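Budgeting for a second two-arm station – what should be in the first-year request?
Posted in Equipment Planning, Zumley Community Help

Jeanie Hepburn

Our department has been asked to submit an equipment request for a second two-arm tabletop station, to be used for handling ordinary household objects. The request must be lodged before the end of July, and the form allows only one submission per year. Any item omitted will have to wait.

The arms themselves do not present a difficulty, as the supplier has confirmed that last year's price will be held. My concern is everything else. When the first station was purchased, the original request covered the arms, the grippers and the controller. Over the following months we had to find a further 2,021 dollars from the general supplies budget for mounts, cable, table coverings and objects to handle. The finance office has asked, quite reasonably, that this should not happen again.

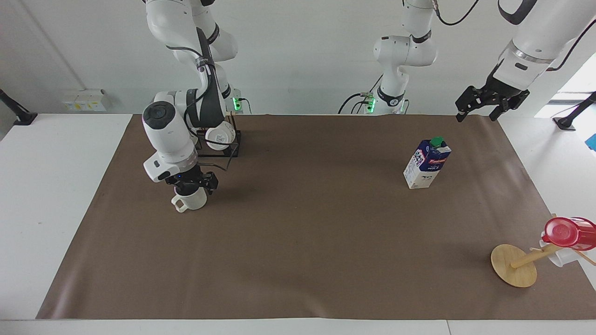 The work consists of picking up and placing mugs, cups, cartons and similar kitchen items, with both arms sharing one table. We expect to run the new station on the same tasks, in an adjoining room of similar size. I would be grateful for advice on three matters: which supporting items should be listed separately, how much should be set aside for spare parts, and whether a service agreement is worth its cost in the first year. We have received a quotation from Bavix that includes such an agreement and one from Girard that does not.

Craig Mowat

I prepared a similar request for our own laboratory last year and can offer the headings we used. They were accepted without amendment.

Fixed equipment: arms, grippers, controller, emergency stop, table, and the frames or brackets on which the arms and any cameras are mounted. Please obtain a written quotation for the frames. Ours were made to order and took 11 weeks to arrive, which was longer than the arms.

Installation: electrical work, additional sockets if required, cable management, and delivery to the room. Check whether your building charges for electrical work internally. Ours does, and the charge was missed in the first draft.

Consumables: table coverings, adhesive tape, cable ties, replacement finger pads, and the objects themselves. Paper coverings are inexpensive, but they crease and must be changed regularly – I would allow for a full roll each quarter. For objects, we budget for 40 items per year and include duplicates of anything ceramic or glass.

Spares: we set aside 15 percent of the purchase price of the grippers, and nothing for the arms, which were under warranty. One complete spare gripper would be preferable if your budget permits it. A station designed for two arms is of limited use with one while a part is being shipped.

With regard to the service agreement, compare the dates carefully. In our case the agreement and the warranty began on the same day, and for the first year we would have been paying twice for much the same cover. We asked for the agreement to start when the warranty ended, and the supplier consented.

Bianca Ilie

Do not forget training time. It is not an equipment cost and your form may not have a line for it, but the second station will need someone to run it. Also ask whether the software license is per arm or per site. We use Clerneter and it is per site, so the second station cost us nothing extra.

Jarosław Gajewski

I would take the cheaper quotation and buy service when something breaks.

Jeanie Hepburn

Thank you all. I have written to Bavix to request a later start date for the agreement, and have asked Girard to quote for one spare gripper as a separate line. Mr. Mowat, may I ask whether your frames were charged under fixed equipment or as workshop labor? Our form treats the two differently.

Craig Mowat

Under fixed equipment, with the fitting charged to installation. Ask the workshop for two invoices at the outset, as they were reluctant to divide ours afterward.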